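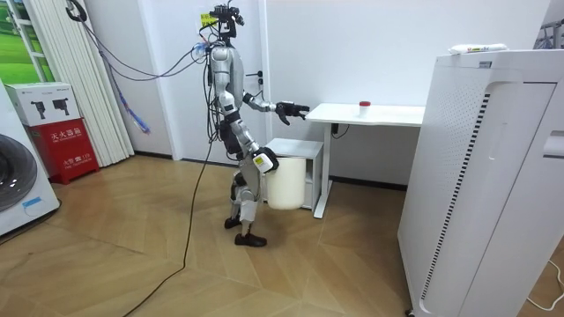
Babita Pandey asked after the first draft whether holding a bucket in one hand changes how the other arm reaches, or whether we were just making it harder for ourselves. Fair question and it ended up being most of this report.

Project Gostari, section 3 – carrying while reaching

What we wanted: one policy for the whole body, legs included, so the robot can hold a load low on one side and still put its free hand where it needs to go over a desk. Training data was 603 teleoperated episodes, all in the same room. Furniture not moved between episodes (this matters later).

Two versions compared. Isus treats the arms separatly and leaves balance to the walking controller. Yadav predicts both arms and the waist together. 16 trials each, same start spot, cup on the desk as the target. Bucket always empty, we ran out of time for weights.

Results. Isus dropped the bucket or stopped short of the cup in 6 trials. Yadav in 3. Small numbers, so no big claims. Most Isus failures looked the same – free arm goes forward, trunk leans, other hand opens a bit.
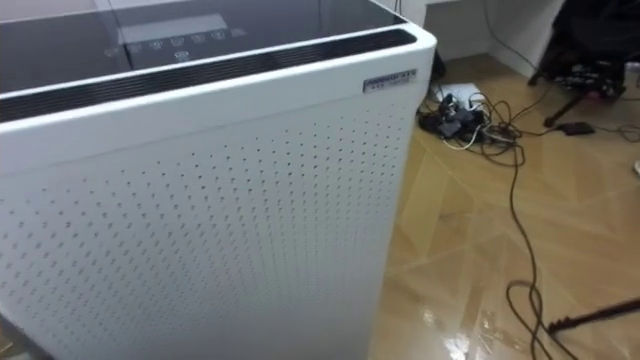 Turning was worse for both. Cables on the floor are not in the model at all, the planner treats the floor as flat and clear, and the only obstacles it knows are the big boxy ones we measured by hand. So every turn had a person ready on the stop button. We didnt score turns for this reason.

Still to do: weight in the bucket, swap hands, move the desk. Also rerun Isus with the waist locked, as Babita suggested. Code is in the Pornirach folder, readme is out of date, will fix.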